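How to book a desk by the hour with the Maditport app

In our city many people now rent a desk only for one or two hours, between two meetings or before the train. I use Maditport for this since April, and my colleagues often ask me how it works, so I wrote down the steps.

1. Install the app and register with your phone number. You will receive a code by text message. The code is valid for five minutes.

2. Add a payment card. The app reserves a deposit of $5 and returns it when you close your account. You can also pay from the balance, but then you must put at least $30 in it at the first time.

3. Open the map and choose a location. Green points have free desks now, gray points are full. In Musstead there are 34 locations, and the ones near the station are full very early in the morning.

4. Press "Hold". The desk is kept for you for 30 minutes. If you do not arrive, the hold is cancelled, and after the third time you cannot hold desks for one week.

5. At the door, scan the code with the app. Wait for the sound before you pull the handle. My colleague Santeri Seppälä pulled too early and had to scan again from the beginning.

6. When you leave, scan the same code one more time. Please do not forget this step! The clock continues to run until you scan, and Vittoria Greco from our office paid for a whole night in this way.

Food and drinks

Most locations have a small shared kitchen. Coffee is included in the price, lunch is not. After eating, take your dishes back to the kitchen before you check out.

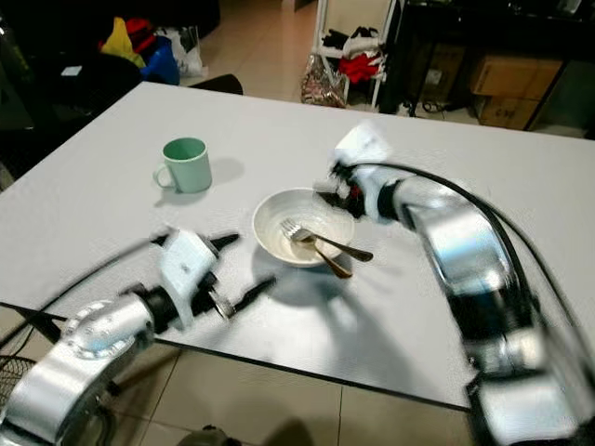 Mug, bowl and cutlery on the table.

If the price looks wrong

Go to "My visits", choose the visit and press "Report". Write the time when you left, in simple words. I did it once and had the answer on the next morning. For a company account, the report must be sent by the person who manages the account, with us it is Cherry Mae Manalastas.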